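The Goblet of Bratdale

When Venkatesh Murthy came to Bratdale, the snow was still lying on the north side of the roofs. It was April and he had expected flowers. He had one suitcase, one bag with books, and a letter from the parish which said that the room above the bakery was his for as long as the work would last.

The work was a list. The old church in Bratdale had many things in its cupboards, and the parish wanted to know what they were, how old, and whether they should be insured. Venkatesh had made such lists before, in bigger towns, where people did not look at him when he walked to work. In Bratdale everybody looked. They were not unfriendly. They only had few other things to look at.

The baker was a woman called Achari. She had married into the village long ago, and her husband was dead, and she had kept the ovens. On the first morning she put a roll and a boiled egg before him and asked if he had already seen the goblet.

"Which goblet?" he asked.

"Then you have not seen it," she said, and went back to her bread.

He found it on the third day, behind a box of candle ends, rolled in a kitchen towel. It was smaller than he had thought it would be. On the foot there was a year, 1766, and under the year a word he could not read at first. He took it to the window and turned it slowly. The word was Druvau.

Druvau was the village on the other side of the river. From the church door one could see its chimneys. There was no bridge now, and to go there by road took 2 hours, because one must go down to Rullell and come up again on the other bank.

In the evening he asked Achari about it. She was cleaning the table with a wet cloth and she did not stop.

"They lent it to us," she said. "For a wedding. Our priest had dropped ours in the well."

"And when was this?"

"My husband's grandmother was the bride."

Venkatesh thought about this for some time. He had a form for things which were bought, and a form for things which were given. He did not have a form for things which were lent to a wedding and never brought back.

"Have they asked for it?"

"Every year, at Easter. They send a card." She folded the cloth. "It is a polite card."

"And what do you answer?"

"We send also a card."

He slept badly that night. The ovens were lit at 3, and the warm smell came up through the floor, and he lay and listened to the river. He thought about his father, who had once borrowed a ladder from a neighbour and had kept it for so long that both men were ashamed, the one to ask and the other to give. When the neighbour died, his father had carried the ladder to the funeral. He had stood with it outside the gate, in his good suit, and had not known where to put it down.

In the morning he went to Achari before the shop was open.

"I would like to write in my list that it belongs to Druvau," he said.

She looked at him, and then at the clock, and then she took off her apron.

"The bus to Rullell goes at 8," she said. "You carry it. I will carry the bread. One cannot come after so many years with only the thing itself."

They sat side by side in the bus. The goblet was in his book bag, still in its kitchen towel, and on her knees was the bread in a white cloth. The driver looked at them in his mirror. Achari had put on a hat. Near the old mill she said that her husband's grandmother had been unhappy in the marriage, at least in the beginning, and that later it was better.

"Will they be angry?" asked Venkatesh.

"I do not know," she said. "I only know them from the cards."

The bus went down into the valley, and on that side the trees were already green.
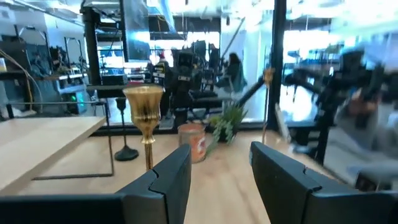
A gold goblet on a light wooden table.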